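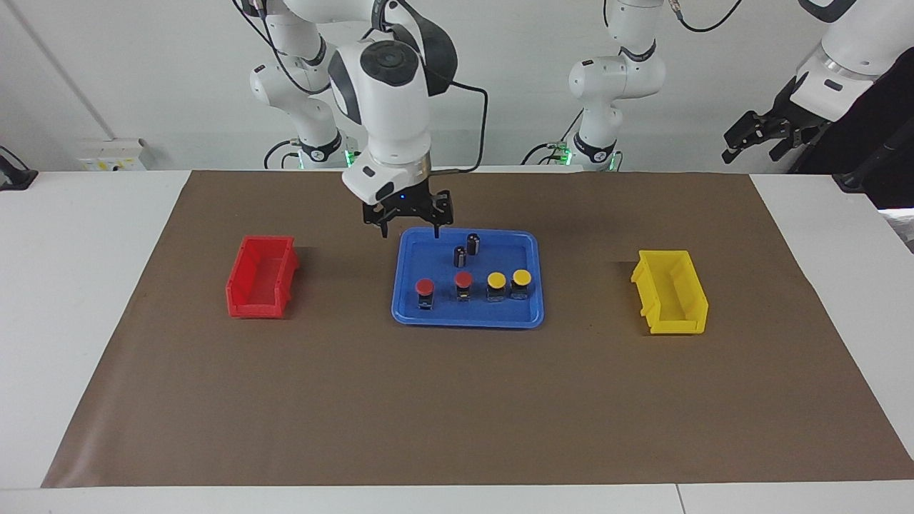 The Cesero is a two-armed sorting bench built at the Rulurthorpe shared workshop to put small electronic parts back where they belong. It was designed by Cauã Rangel, a member of the workshop, as a home-scale take on the part-sorting cells used in factories, and it has since been copied by makers in other places, most notably at Cletport. Among its admirers it is best known for the button test, a short sorting task that has become the usual way of showing that a new build works.

Background

Rulurthorpe's electronics room had long kept its spare switches, capacitors and connectors in open bins. Members would tip what was left of a project into a tray at the end of the evening, and the tray would fill up until somebody had the patience to go through it. Rangel, who had already built a small plotter and a seed-sowing machine at home, thought this was a perfect job for a robot: dull, fiddly, slow to do by hand, and quite harmless if it went wrong.

The first version was a single arm clamped to a kitchen worktop. It could pick up a switch but had a poor reach, and parts at the far side of the tray were simply left behind. The second version moved to the workshop and gained another arm, so that each could look after its own side of the table. The name Cesero was painted on the lid of the box that held the first set of motor drivers, and it stuck.

Layout

The bench uses two jointed arms standing at the back of a white table, a little way apart. Each ends in a black two-fingered gripper. The arms are white with black trim, and a small green light glows at the foot of each. When one arm is working over the tray, the other is held up and out of the way. This is the simplest possible answer to the problem of two arms bumping into each other, and it works beautifully on a table this size.

A sheet of brown paper covers most of the tabletop. Builders have tried rubber matting, felt and bare board, but paper has stayed the favourite. It cuts down glare from the white surface, it can be marked with a pencil, and a fresh sheet costs next to nothing. The parts to be sorted go in a shallow blue plastic tray in the middle, with a red parts bin on one side and a yellow one on the other.

Operation

Sorting is done one part at a time. The software looks for a patch of colour inside the tray, works out its centre, and sends the nearer arm to a point just above it. The gripper pauses there with its fingers slightly open before going down. Rangel added the pause for debugging and then kept it, as it gives the person at the bench a moment to see whether the aim is good — and it is a lovely thing to watch.

The program is called Melnychuk. It runs on an ordinary desktop computer and is written so that a beginner can follow it. All the settings a builder is likely to change are kept in one file of 539 lines, most of which are comments. Grip force, hover height and the order of picking can all be altered there without touching anything else.

The button test

The standard test uses four push-button switches, two with red caps and two with yellow. Red switches go in the red bin and yellow switches in the yellow bin. A pair of small black cylindrical components is set upright behind them, and these are the clever part of the test. They match neither bin, they are narrow, and they fall over at the slightest knock. In the basic form of the test they must be left standing. In the harder form they are picked up as well and placed in whichever bin the operator has chosen beforehand.

A run starts with both bins empty. The Rulurthorpe rules allow 11 minutes, and a build is said to have passed when it completes 50 runs without a switch ending up in the wrong bin. Knocking over a cylinder costs a run but does not end the test.

Other builds

The Cletport build follows the same plan with a longer table and a third bin for parts the software cannot name. Its makers also rewrote the picking order so that the rear of the tray is cleared first, a change later taken back into Melnychuk. Several one-armed versions exist too, and they sort just as neatly, though the arm has to swing right across the tray for every second part.

Known limits

Shiny caps can confuse the colour finder under strong light, and switches lying on their sides are often gripped by the cap and dropped. Creases in the paper can show up as false edges once the sheet has been folded a few times. Work on a fix for the sideways switches began at Rulurthorpe in September, using a gentle nudge from one finger to roll the part over before gripping it.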